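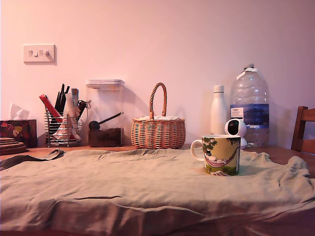 Sorting out the back of the table

Saturday, October 24, 2026
2 min read
4 comments · 40 shares

So the row along the wall has stayed! I moved everything back there in June when we came home from Pleredport, thinking I'd find proper places later, and now I reach for it all without looking. Tissues at one end with the round coasters, then the wire utensil holder (far too full, I know, I can't part with the red-handled one), then the tall tub with the black scoop in it, then the basket. I love that basket. It's meant to be for bread but it has ended up with paper on top, and I've decided I can live with that.

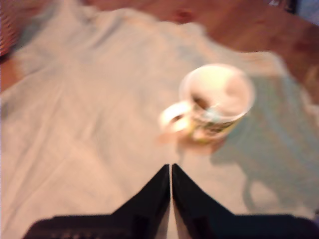
Chunhua Lu
Writes about home and kitchen for Jastley

The other thing is mugs. I washed the tablecloth last week and haven't ironed it, and I don't think I'm going to – it creases again the minute anyone sits down. What does bother me is the brown mark inside my white mug. Bicarb and a damp cloth shifted it last time, so I'll have another go tonight and leave it to soak if I have to.

Next job is the utensils. Recep Keskin asked in the comments how many spatulas one house needs, and I'm going with four.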